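How to Run a Simulated Robot Demo at Your Open Day

Last December I ran the robot table at the Pluvotside open day, and I've had enough emails since then asking how we did it that I'm finally writing it all down. We don't own a robot arm. We had a laptop, a projector, a game controller and a simulator, and people still lined up down the hallway (I was thrilled, can you tell?). If you've got a school fair, a library evening or a club night coming up, you can do this too.

My partner in crime was Noemi Yazzie from Probert, who knows far more about this stuff than I do. She drove for the first hour and I talked. I'd suggest that split to anybody.

What you need

A laptop with a decent graphics card. Ours was borrowed from Clumarport and it got loud, so bring something to prop up the back of it.

A projector or a big TV. TV is better if the room has windows.

Two game controllers. One will get dropped.

A simulator with ready-made rooms and an arm already set up in them. Please don't try to build your own kitchen the week before. I tried, and I lost a whole weekend to one cabinet door.

Step 1: Choose a task people get right away

You want a job that a seven-year-old and a grandpa can both follow from the back row. Picking something up and putting it somewhere else is plenty. Our first one was a kitchen, with the arm carrying a woven basket over to a big white pot, and I swear the whole room leaned forward when it got near the rim. Kitchens are great for this. Everybody knows what a pot is for, so you can skip the explaining and go straight to the fun part.

Leave the clutter in the room, by the way. Ours had a potato next to the pot and a little red drone on the far counter with more potatoes, and the kids spent ages spotting things while they waited for a turn. 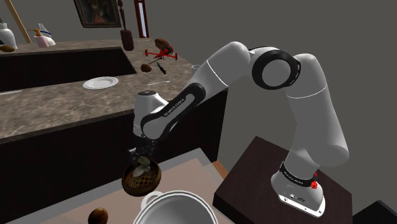 Step 2: Slow the arm down

Most simulators let you cap the speed of the arm. Do it! At full speed a beginner nudges the stick and the arm is off across the counter before they know what they did. We dropped ours well below the default and turns went a lot more smoothly. Noemi also switched off the wrist rotation for the youngest drivers, so they only had to think about moving and gripping.

While you're in the settings, find the reset button and put it on a key you can hit without looking. You will be hitting it all afternoon.

Step 3: Set a time limit and stick to it

We gave each person 90 seconds. That sounds mean, I know, but it's longer than you think when you're the one driving, and it keeps the line moving. I used the timer on my phone and let the crowd count down the last few seconds out loud – very noisy, very popular.

Print some tickets for the line as well. We made 200 and I was sure we'd take most of them home in the box. We ran out before the last session and I was tearing up the backs of flyers.

Step 4: Have a second room loaded and ready

After an hour or so people start drifting back for another go, and it's nice to have something new for them. Pick a room that looks quite different from the first. We went with one that had a glass table, and a red gas pump standing by the fridge, which got more questions than the robot did. The job is the same kind of thing, but the glass makes it trickier to judge how high up you are. I'd tell drivers to go by the shadows.

Objects with odd shapes are good in the second room too. A tomato is easy to understand, but give people something dark and rough and leafy to hold over a woven bowl and they get very careful all of a sudden. 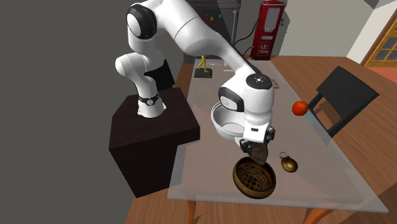 Whatever you load, drive it yourself a few times the night before. I skipped that with one of our spare rooms and found out in front of a full crowd that I had no idea which way was forward.

Step 5: Leave time for talking

Plan on 5 minutes of questions at the end of each session. The one we got over and over was whether a real arm would do the same thing. Noemi's answer was that practice in a simulator helps a lot, but real objects slip and squash in ways the computer only guesses at. The grown-ups liked that. The kids wanted to know if it could make pancakes.

If you have a handout, give it out now and not at the door. We had a one-page sheet from the Reltetti club with their meeting times on it, and the ones we'd handed out at the door were mostly under the chairs by lunch.

Packing up took us half an hour, and most of that was tape. Use the cloth kind on your cables. The shiny kind left sticky stripes on the floor and I was still scrubbing at six in the evening.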